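Filed under: Shop Notebook / Benches and Surfaces

October 25, 2022

Big brown table, continued. Yetunde wants a decision on the top before we order anything for the second room, so I am putting down what I know, which is less than I've been claiming at lunch.

The top is still the original Heravwood sheet. Finish is the matte one. We paid extra for matte in order not to have glare, and it does do that. It also takes a mark from anything that looks at it sideways. Went over it this morning with the desk lamp held low and chalked every blemish bigger than a grain of rice, then wiped the chalk off, which left chalk. Second wipe, damp rag. Fine.

Ekene's theory is that the dark area is old cleaner that never got rinsed. Mine is that it's hands. We have both been careful to propose causes that are the other person's fault.

Tried on the offcut (same sheet, lives behind the door):
- plain water, microfiber: nothing
- Zuvitz surface cleaner, diluted as on the bottle: lifts the chalk, leaves a faint streak of its own
- Zuvitz, undiluted: bigger streak. Do not do this on the real one.
- white eraser: good on scuffs, makes crumbs, crumbs get into everything
- fine pad, dry: removes scuff, also removes matte. There is now a shiny spot on the offcut the size of a thumb. Labeled it.

So: eraser for scuffs, water for the rest, and the bottle goes back on the shelf.

Prices. Onuoha quoted 497 for a new top in the same brown, delivered, edges sealed. Replacing the whole table through Disthorpe is 3205, and I laughed out loud in the hallway. Onuoha will also do a sacrificial mat at 175, cut to fit, but the sample curls at the corners and a brick set down on the curl won't sit flat. Ekene says weight the corners. With what, I asked. He pointed at the bricks.

On the bricks. The turquoise bin stays where it is, on the table. I had it on the floor for a week in September and kicked it twice. Rows go next to the bin, parallel, with enough gap that fingers fit between them. Glossy ones show fingerprints badly, the red especially, and I've decided not to care. If one goes missing, look under the table before you buy a bag of 125 more. (I know who I'm writing this to. It's me.)

Also, please stop putting mugs on the brown. There is a shelf for mugs.
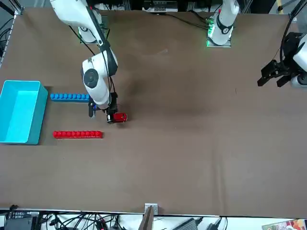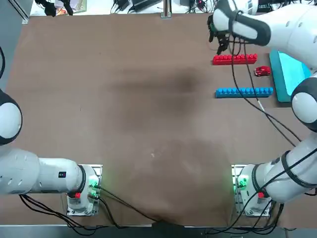
The brown top, two views. Bin and brick rows are in the first; the dark smudged area and the small pale scuff are in the second.

Leaning toward keeping the top we have and skipping the mat. Yetunde to look at the offcut before I answer Onuoha. Still to do: find out what the edge sealer is, return the curly sample, get more white erasers, the big kind.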